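# Quiénes somos

Zorketine es una escuela de idiomas con 6 aulas, una cafetera de carácter difícil y un nombre que no significa nada en ninguna de las lenguas que enseñamos. Lo comprobamos después de encargar el rótulo.

Abrimos en la calle Vonudano, encima de una ferretería, con 19 alumnos matriculados. Varios eran familia. Hoy tenemos 445, casi todos sin parentesco conocido con la dirección, y damos clase de inglés, alemán, portugués e italiano.

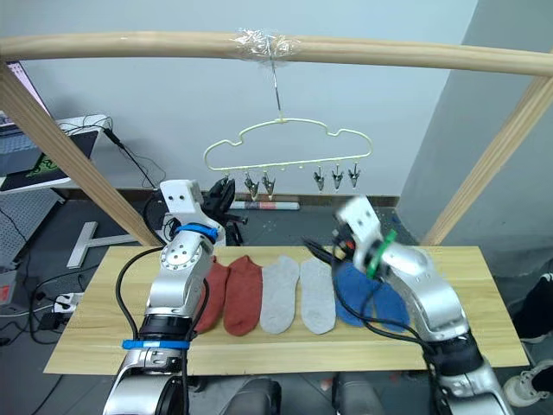

**¿Hace falta saber algo del idioma para matricularse?**

Hay grupos desde cero en las cuatro lenguas. Si ya estudiaste en el instituto, te haremos una prueba de nivel de veinte minutos, y te pedimos que no la prepares: quien la prepara acaba en un grupo que le queda grande y pasa el otoño asintiendo.

## Cómo damos clase

Hablando, sobre todo. El alumno habla mal durante un tiempo y luego habla menos mal. Llamamos a esto «el método», igual que hacen las demás academias con el suyo, y no lo hemos registrado.

La gramática se explica cuando hace falta. En alemán hace falta casi siempre. Los deberes son cortos y se corrigen a mano, con tinta verde, porque alguien leyó que la roja desanimaba. Los alumnos se desaniman en verde.
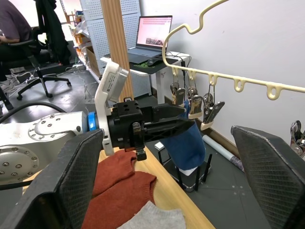

## La biblioteca

Tenemos más de 2.000 libros, buena parte heredados de la academia Pandey cuando cerró. Venían con las respuestas ya escritas a lápiz, muchas de ellas incorrectas, así que sirven como ejercicio adicional. El préstamo dura tres semanas. La sección de novela policíaca italiana lleva años sin estar completa y hemos dejado de preguntar.

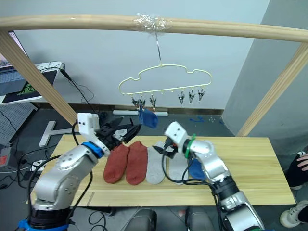 ## Horarios y matrícula

Secretaría abre de cuatro a nueve. La matrícula se hace en el mostrador o por correo electrónico; el formulario de la web también funciona, aunque con cierta calma. Los exámenes de fin de curso se hacen en la sala Kukitz, que tiene buena luz y sillas incómodas.
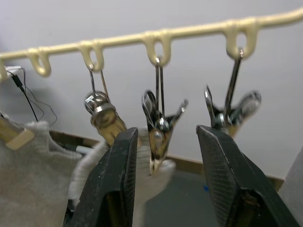 En julio quedan los cursos intensivos, de dos horas diarias y poca sombra. El cuadro de horarios se parece bastante a esa barra color crema: varias anillas con su gancho de alambre y otra sin nada colgado. El hueco suele ser el de portugués a primera hora. Si te interesa, escríbenos antes de que lo convirtamos en otro grupo de inglés.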